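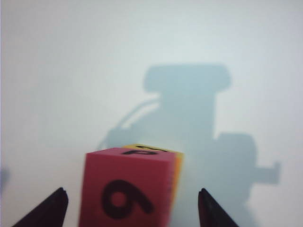
Chapter 4
Care of the Gripper and the Wrist Camera

In the first three chapters the arm was put together and given its first motions. Now we learn how to keep it in good order. All exercises use the desk cell at Niststead, but the same steps serve for any small arm with two fingers and a camera at the wrist.

A desk cell works with two kinds of view. The wrist camera travels with the gripper, and the fixed camera stays at its place beside the desk. Both must be checked before the fingers are adjusted.

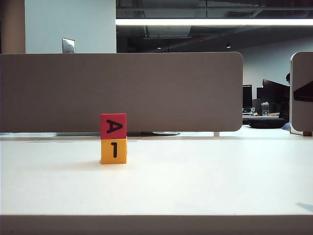

Figure 4.1 Two stacked blocks on the desk, fixed camera.

4.1 The resting check

Send the arm to its rest position and open the wrist view. Both fingertips should be visible at the lower border. If only one is visible, the camera bracket has turned, and its two screws must be loosened and set again. Write the result in the cell log, also when nothing was changed.
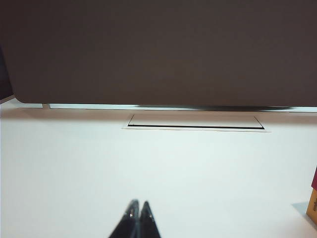
Golob advises doing this check twice, once with the motors cold and once after 900 cycles, as a bracket that holds in the morning may creep later in the day.

We follow this advice in the exercises. The cell at Seddale went 1464 cycles without a check, and by then its grip point had moved to one side – a small error, but enough to push a block instead of taking it.

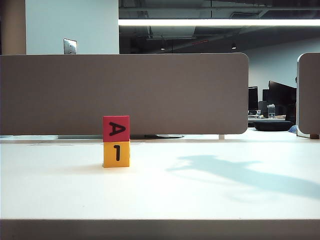
When the bracket is tight, compare the fixed view with the one saved at setup. The front edge of the desk should lie at the same height in both. Correct the camera stand first and the software last. Section 4.2 explains how to clean the fingers and when to change their pads.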